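Review: The Netudel Letters by Zdenka Golob

I picked up The Netudel Letters in March on the strength of Golob's first collection, Clollari, which I liked more than most people did. The new one is a novel, 344 pages, and it took me two weeks of evenings to finish. It is worth reading, with some reservations about the last quarter.

The story follows Irma Sethi, a records clerk who takes a job sorting undelivered mail in a town called Bulside. The post office there has been closed for 20 years and the sacks were never opened. Her employer wants a list of senders and addresses, nothing more. Irma starts reading the letters on her second night, and by the end of the first chapter she has answered one.

What follows is a quiet ghost story, although the word ghost is used only once. Replies begin to arrive. They are dated correctly, they refer to things Irma has said out loud in her rented room, and they are in the handwriting of people she knows to be dead. Golob handles this very plainly. Irma worries about it the same way she worries about her rent and her bad tooth, and the plainness makes the letters much creepier than they would be in a louder book.

The best section is the run of chapters in the sorting room after dark. Irma works from nine at night to 5 in the morning, and Golob keeps close track of the hours. One chapter covers four minutes. Another skips most of a shift in a sentence, and Irma can't account for the gap any better than the reader can.
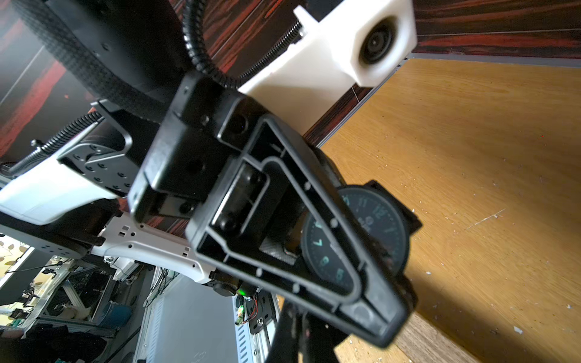

Black clock face with teal-green numerals.

The town is less convincing. Bulside has a diner, a river and a landlady who knows more than she says, and I have met all three in other novels. The landlady improves once she gets a letter of her own, but that comes late. Irma's brother, who phones every few chapters, is there mainly so that she can explain the plot to somebody. I started skimming those calls and didn't miss anything.

Then there is the ending. For 70 pages the book stops being about the letters and turns to the question of who closed the post office and why. There is an answer, and it is a sensible one, but I would have been happier without it. Lụa Kim, who runs the reading group I go to, took the opposite view and said the first half only works if you trust that an explanation is coming. We did not settle it.

The prose is clean throughout. Golob writes short sentences and rarely reaches for a comparison. Her dialogue is good, particularly between Irma and the night driver, who talk about soup for most of a chapter and manage to say a great deal.

A note on the print edition – the letters are set in a small slanted type that is hard on the eyes in low light. The e-book uses the normal text font and indents them, and I switched to that halfway through.

Readers who liked Clollari will find the same dry humor here, spread thinner. Anyone who wants a fast plot should try something else. I'd give it four stars out of 5, and I plan to reread the sorting room chapters before I lend it out.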